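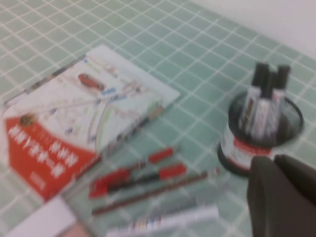

Page last changed: Wednesday, 4.12 pm

Nerkum coupe rebuild – progress report for the second half of the grant

Hello again from the shed. I promised you something more readable than the last spreadsheet, so this is me writing it the way I'd tell you over a cuppa, with the money part near the end where you can find it.

The big news first: the Nerkum has an engine in it again! The block came back from the machine shop in Stavham at the start of the month, bored and decked, and I spent far too long just walking past it. Bottom end went together over two weekends. The crank turns freely by hand with all the bearing caps torqued, which it never did when we got the car, and the end float is inside the factory figure. I reused the original rods after crack testing. The pistons are new. I did look at having the old ones coated to save a bit, but two of them had worn skirts and I didn't fancy pulling it all down again next winter.

The head is on but I'm not calling it finished. One of the exhaust guides is tighter than I'd like and I want it reamed properly before we try to start anything. That's a bench job and the shop has it booked in.

Bodywork has gone slower than I told you it would. When we stripped the left sill we found an older repair under the paint, brazed over the top of the rust, and the bottom of the door pillar behind it had mostly gone. So that's been cut out and remade in three sections, because I couldn't get my folder to do the curve in one piece and I'd rather have good seams than a bad bend. The doors now close with a proper clunk and the gap is even down to the last hand's width, where it still pinches a little. The right side was much kinder to us. Both floors are in, seam sealed and in primer.

A word on the aluminium. You asked last time whether the bonnet could be saved, and yes, it can. The skin had stretched around the louvres and somebody had been at it with filler, but once that was off there was enough metal left to shrink and planish. It took 13 evenings. I know that's a silly amount of time for one panel, but a new one from Okabe would have eaten the rest of the trim budget and it wouldn't have had the hand-cut louvres, and those are the thing people bend down to look at when the car's parked.

Gearbox: the Vosar four-speed is apart on the bench. Second gear synchro was worn out, as everyone who ever drove the car could have told us. I've got the replacement ring and the bearings but I'm still waiting on a selector fork. The first one that turned up was for the later box and had the wrong offset (my fault, I read the wrong line of the parts book). It's gone back and the supplier swapped it without charging me, apart from postage.

Brakes and suspension are where I left them in the last report. All the arms are blasted and painted, the bushes are in a box, and nothing gets fitted until the car's off the rotisserie. I'd like that to be the next job.

Hours. We've logged 188 hours on the car since the last report, and nearly a third of that was the left sill and pillar. I'd allowed a lot less. The extra is all our own labour, so it hasn't touched your funds, but it has pushed the calendar.

Money. The engine machining came in a bit under the quote. Steel sheet and welding gas came in over. Between them they more or less cancel out, and the contingency is still whole except for 12 per cent of it, spent on the door pillar. Receipts are in the folder with the same numbering as before. I haven't drawn anything from the paint line yet and won't until the shell is ready to leave here.

What's running late: paint. I said the shell would be at the painter's by now and it isn't. I've moved the slot to December, and the painter is fine with that as long as I confirm the month before. If the last of the door gap gives me grief I'll tell you early, not the week of.

What I'd like from you: a yes or no on the wiring loom. The original is brittle but complete. I can remake it here in cloth-covered wire, using the old one as a pattern, or buy one ready made. Making it is cheaper and slower. I lean towards making it, as the car has a couple of odd circuits (the extra fuel pump, the map light) that the bought looms leave out. It fits within the electrical line either way, so no extra funds needed, just a decision so I can order terminals.

Next up, in the order I expect to do them:
Head back from the shop and refitted
Gearbox together once the fork arrives
Last of the left door gap
Shell off the rotisserie and onto its own suspension
Trial fit of bumpers, lamps and glass before paint

You're welcome to come out and see it any time the roller door's up. Bring a jumper, the shed's freezing before ten.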